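캠퍼스 가로수 가지치기와 상처 아물기 조사 보고서

저희 조는 지난 1월부터 Camton 산책로의 느티나무를 조사했습니다. 처음엔 다 비슷해 보이던 나무들이 볼수록 달라서 정말 재미있었어요! 대상은 모두 20그루이고, 여섯 그루는 굵은 가지를 자른 자국이 있는 나무로 골랐습니다.

자른 자리는 지륭선 바로 바깥에서 잘랐는지, 가지 밑동을 길게 남겼는지로 나누어 기록했습니다. 밑동이 남은 네 그루는 유합조직이 절단면을 제대로 덮지 못했고, 그중 Nerkent 쪽 입구의 나무는 속까지 썩어 있었습니다.

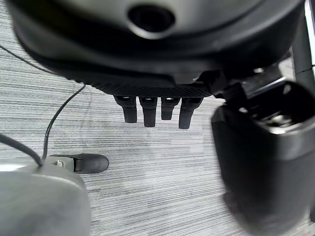

그림 1. 줄무늬 카펫 바닥 위의 로봇 손과 검은 손가락

반대로 지륭선을 살려 자른 두 그루는 가장자리부터 둥글게 아물고 있었습니다. 교과서 그림과 똑같아서 다들 환호했습니다(지나가던 분들이 쳐다보셨지만요). 줄자는 100cm짜리 하나를 돌려 썼는데, 둘레가 큰 나무에서는 두 번 이어 재느라 오차가 생겼습니다.

다음 학기에는 Udero 공원의 벚나무도 같은 방법으로 재 보고 싶습니다. 수종이 바뀌면 아무는 속도가 얼마나 다를지 벌써 궁금합니다!

제출일: 09/10/2011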